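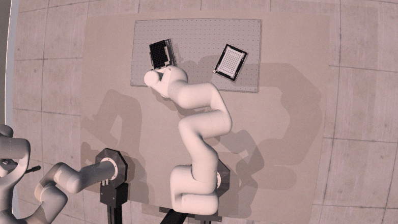
Print this chapter | E-mail this chapter

CHAPTER 4
Saving and Restoring the State of a Game

4.1 Introduction

A player who switches off a game expects to find it, on returning, as it was left. The earliest home titles made no such promise. A session began at the first screen and ended when the power was cut, and any record of progress was kept by the player on paper. The saved game changed both the length of the works that studios were able to produce and the manner in which people played them. It also placed on the designer a set of duties that are easily overlooked until late in a project, when they are costly to meet.

This chapter considers the saved game from two sides. The first is technical: what must be written to storage, in what order, and how it is to be read back. The second concerns design: when the player may save, how often, and what is lost when a save is missed. The two sides are treated together because a decision taken on one commonly limits the choices left on the other.

Students should already be familiar with the game loop (Chapter 2) and with the handling of objects in a level (Chapter 3).

4.2 Terms used in this chapter

The state of a game is the full set of values needed to rebuild a given moment of play. A save is a stored copy of all or part of that state. A checkpoint is a place or event chosen by the designer at which a save is made without any action by the player. A slot is a named space in which one save may be kept. The term autosave is used for any save made by the program on its own account, whether at a checkpoint or at a fixed interval.

Published writing does not always keep these terms apart. Where a source quoted in later sections uses "checkpoint" to mean any autosave, this is stated in the notes.

4.3 An opening case: Wellulside

Wellulside is an exploration game set in a flooded valley. The player travels by boat between 51 landing places, and each landing place holds objects that may be moved, mended or taken away. The first version offered a single slot and saved only when the boat was moored.

During testing, the lead designer, Yusri Goh, received complaints of two kinds. Some players had moored in a position from which they could no longer finish the game and, having one slot, were obliged to begin again. Others had played for long periods on land and had lost that play when they stopped without returning to the boat. The file itself was sound in every case. The fault lay in the rule that decided when it was written.

The studio considered allowing a save at any moment. Babita Bansal, who was responsible for the storage code, reported that a save made while objects were in motion would require 1448 separate values to be recorded, against 86 when the boat was at rest. The larger file was well within the limits of the hardware. The difficulty was that each additional value had to be tested, and that any later change to the behaviour of moving objects could make older saves unreadable.

The solution adopted was a compromise. The number of slots was raised to 15, and an autosave was added whenever the player entered or left a building. Objects in motion were brought to rest before the file was written. A small number of players noticed that a rolling barrel would stop when a door was opened, and the effect was left in the released version.

The case will be taken up again in Section 4.7, where the layout of the file is given in full, and compared with that of Prinduvov, a strategy game which permits saving at any time but only between turns.

4.4 Questions of fairness

Limits on saving are sometimes imposed to raise tension. A player who has not saved for some time will act with more care, and success may be felt more keenly. Against this must be set the needs of those who play in short periods, who share a machine with others in the household, or who tire quickly. For such players a long gap between checkpoints may prevent the game from being played at all.

A common remedy is the suspend save, which is written when the player leaves and erased when the player returns. It allows play to be broken off at any point without permitting a difficult passage to be tried again from the same moment. Its weakness is that a fault during loading may destroy the only copy. The file should therefore be erased only after the restored state has been checked, and the steps for doing so are set out in the section that follows.

This site uses cookies to remember your reading position. By continuing to use the site you accept our use of cookies. Accept | Cookie settings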